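Flendent Finger Service Set for Parnuvby Wrist Gripper
Item no. 1653
Maker: Flendent
In stock, ships from the Enberg warehouse

The set contains the parts for renewing the fingers of a Parnuvby wrist gripper and for setting the wrist camera again after the fingers were changed. It fits the arm on the mobile base and the arm on the bench stand.

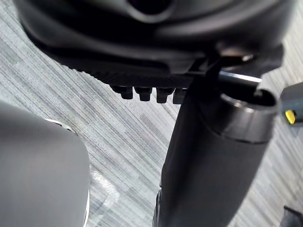
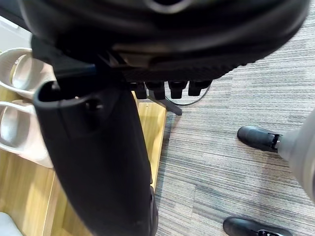 Both are views from the wrist, with a gripper finger near the lens and the gray striped carpet behind.

Our fingers came off in a few minutes, one buyer wrote to us in August, but afterwards the closing point was wrong and the gripper pressed too hard on every object, and I wish the page had said clearly that the zero position must be taught again. We thank for this remark and have written the section "After mounting" longer than before.

What is in the set
Finger pads, one pair
Finger screws with washers
Return spring for the finger carriage
Cleaning cloth for the camera window
Small tube of grease
Setting gauge, length 118 mm
Printed instructions, English and Turkish

The hex key is not included. You need size 2 mm, with a ball end if possible, as the rear screw is not easy to reach with a straight key.

Before you begin
Drive the arm to the service pose and switch off the motor power at the base. It is not enough to press the pause button in the software, the finger carriage stays under force in this state. Wait until the light on the wrist is off. If your arm has no light on the wrist (first series), please wait one full minute.

Put a cloth under the gripper. The washers are small and on a carpet they are very difficult to find again.

Changing the pads
Open the fingers by hand to the end stop. Remove the front screw first and then the rear screw. Pull the old pad straight down, do not turn it, the guide pin can bend. Clean the seat with a dry cloth. A little grease goes on the guide pin only. Grease on the seat makes the pad slip under load, and we receive pads back as defective which have only this problem.

Place the new pad and tighten both screws lightly. Close the fingers on the setting gauge, then tighten fully. Repeat for the other side. Always change both pads together, also when only one looks worn.

The return spring needs to be changed when the fingers open slower than they close. If they open normally, keep the new spring for later.

After mounting
1. Remove the gauge and switch the motor power on.
2. Open the service menu and choose "Teach zero". The fingers close slowly and stop when they touch.
3. Confirm, then open and close the gripper a few times without an object.
4. Clean the camera window and start "Check view". The inner border of the fingers must lie between the two guide lines on the screen.
5. If a finger lies outside the lines, loosen the camera clamp a quarter turn and correct the angle by hand. After this, do the check one more time.

Please do not skip step 2. Without it the controller calculates with the thickness of the old pads.

Looking after the gripper
Wipe the pads every week with a cloth and clean water. Alcohol makes the surface hard. For work near the floor, look also under the finger carriage, where hair and carpet threads collect and slow down the movement. Check the cable at the wrist when you are there. It should have a loose bow in every pose of the arm and should not rub on the housing.

Fits
Parnuvby wrist gripper, first and second series
Not for the Akgül parallel gripper. The holes look the same but the guide pin has another diameter.

Technical data
Weight of one pad: 38 g
Screw drive: hex, 2 mm
Storage: dry, in the closed bag, not in direct sun

Returns
Unopened sets can be returned to Enberg. Opened sets we take back only when a part is missing or damaged. Write the item number and the series of your gripper in the message, the series is stamped on the inside of the wrist cover.

Page last changed: 2019-10-31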